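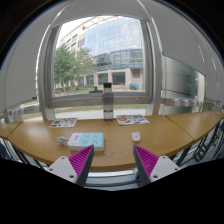 起票・対応記録:トラスロウ棟設備担当(Tustlow 施設サポート窓口)

件名:窓際デスクの電源タップ、給電が断続的に切れる
受付日:2023/04/21
場所:Tustlow 2階 窓際席
状態:経過観察
優先度:中

■申告内容
窓際席でノートPCを充電していると、充電表示が消えたり戻ったりする。同じタップにつないだ卓上機器では症状を確認していない。席を移ると再現しない。利用者からの申告は今回が初めて。

■対象
電源タップ(天板がティール系の淡色、側面は白)。台帳上の管理名は Trerkine-18。定格は台帳記載で1000Wまで。設置場所は木目天板のデスク、窓の手前。

■一次確認
1. 壁側コンセントの電圧:異常なし。テスターで測定。
2. 分電盤:該当回路のブレーカーは落ちていない。過去の遮断記録もなし。
3. 負荷:申告時の接続機器を合算しても定格に届かない。過負荷の可能性は低い。
4. タップ外観:変色、溶け、焦げ臭なし。
5. 差し込みの固さ:右端の差込口のみ、他より保持力が弱い。

5の結果から、接触不良を第一候補とする。充電器のアダプターは本体が大きく、自重で傾くと刃が浮く。天板上でタップを動かしたときに症状が出るという申告内容とも矛盾しない。

■窓まわりの確認
飲料ボトルが電源の近くに置かれることがあるため、水濡れの線も調べた。窓枠下部と天板の継ぎ目を乾いた紙で拭き取り、紙に水分の付着なし。結露の多い時期ではないが、11月以降は再確認が必要。

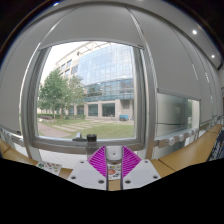
図2 窓まわり。ガラス手前に黒いキャップの透明ボトル、上部はロールスクリーン。

ボトルの定位置は特に決まっていない。タップの真後ろに立てると、倒れた場合に差込口へ水がかかる位置関係になる。利用者には、ボトルを置くなら隣席側の棚を使うよう依頼した。シール類の紙は可燃物だが、タップの上に載せない限り支障なしと判断。移動は求めない。

■切り分け手順
a. 右端の差込口にアダプターを接続し、20分放置。症状なし。
b. 同じ状態でタップ本体を手前に少し引く。充電表示が一度消え、すぐ復帰。
c. アダプターを別の差込口に移し、bと同じ操作。症状なし。
d. 充電ケーブルを Wundau の予備品に交換し、右端でbを再実施。症状あり。

c、dよりケーブルと充電器は原因から除外。右端の差込口の接点劣化と判定した。
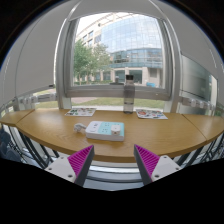 代替品は Nic Aodha に発注する。同型が在庫切れの場合は、差込口の間隔が広い機種への変更も可とする。アダプターを並べても干渉しないことが条件で、USBポートの有無は問わない。コード長は現行と同等以上。

■暫定措置
・右端の差込口は使用禁止。利用者へ口頭で連絡済み。
・タップは天板から動かさずに使う。コードを引いて位置を直さないこと。
・使わないプラグは抜いたうえで、コードを天板の縁から垂らさない。

■未解決事項
天板の継ぎ目にわずかな段差があり、タップをまたがせて置くと傾く。症状への影響は確認できていない。交換後も同じ申告があれば、設置位置を段差から離して再試験する。
旧タップは交換後に廃棄。台帳番号31の欄に廃棄日を追記すること。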